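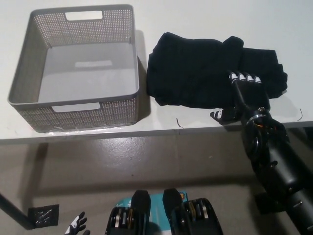 How full should a storage basket be when it holds folded clothes?
Fill it to just under the handle cutouts. Clothes packed above that line get caught by your fingers when you lift the basket, and the top items slide off when it goes back on the shelf.

Section 4: Folding and filling the baskets

This section covers everyday clothing kept in the open baskets of the Foltov wardrobe system. Shelf fitting is in Section 3. Lids and labels are in Section 5.

Before you start

Clear a table or worktop that is large enough for one basket and one garment laid out flat next to it. Wipe the surface and let it dry. Put the basket on the side of your weaker hand, with one handle facing you, so that your stronger hand does most of the folding.

Check that the inside of the basket is clean. Dust collects in the corners and in the small holes of the mesh walls. A soft brush removes it.

CAUTION: Do not put damp clothes in the basket. The mesh walls let some air through, but the base is solid and moisture will stay underneath the bottom layer.

4.1 Folding a T-shirt or thin jumper

1. Lay the garment face down with the neck pointing away from you.
2. Smooth it with a flat hand from the middle out to the sides.
3. Fold one side in to the middle, then lay the sleeve back along the fold.
4. Do the same with the other side. You should have a long strip of even width.
5. Fold the bottom hem up to just below the neck.
6. Fold in half again. For a thick jumper, leave this step out.
7. Press lightly along the folds.

Note: On black or navy cloth the seams are hard to see. Find them with your fingertips before you make the first fold, or work near a window.

4.2 Folding trousers

1. Close the zip and the button. Empty the pockets.
2. Lay one leg on top of the other, with the seams together.
3. Tuck the pointed part of the seat inwards so the edge is straight.
4. Fold the hems up to the waistband.
5. Fold in thirds.

4.3 Filling the basket

You can lay the clothes flat or stand them on edge. Standing them on edge lets you see everything at once and suits T-shirts and children's clothes. Flat stacks are better for heavy knitwear.

To stand clothes on edge:

1. Tip the basket up slightly at the front, with a folded towel under the near end.
2. Place the first garment against the far wall, folded edge upwards.
3. Add the rest one by one, each leaning on the one before.
4. Take the towel away and level the basket.
5. If the row falls over when you take one item out, add a rolled scarf at the open end.

To stack clothes flat:

1. Put the heaviest item at the bottom.
2. Turn every second garment round so that the thick folds are not all on one side.
3. Stop below the handle cutouts.

CAUTION: Lift a full basket with both hands, one in each handle. Do not lift it by the rim.

4.4 Putting the basket on the shelf

The shelf must be at least 339 mm deep. Slide the basket in until the back touches the wall, then pull it out by 21 mm so you can get your fingers into the front handle. Keep baskets of knitwear on the lower shelves.

4.5 Common problems

Clothes come out creased: the basket is too full, or they were folded while still warm from the iron. Leave ironed items flat until they cool.

Threads catch in the mesh: turn loose-knit garments inside out before folding, or line the basket with a pillowcase.

The basket smells stale: empty it, wash it in lukewarm water with a little washing-up liquid, rinse and leave to dry upside down. Do not put it in the dishwasher.

For a basket with a cracked rim, see Section 7, Replacement parts, and quote part number 567.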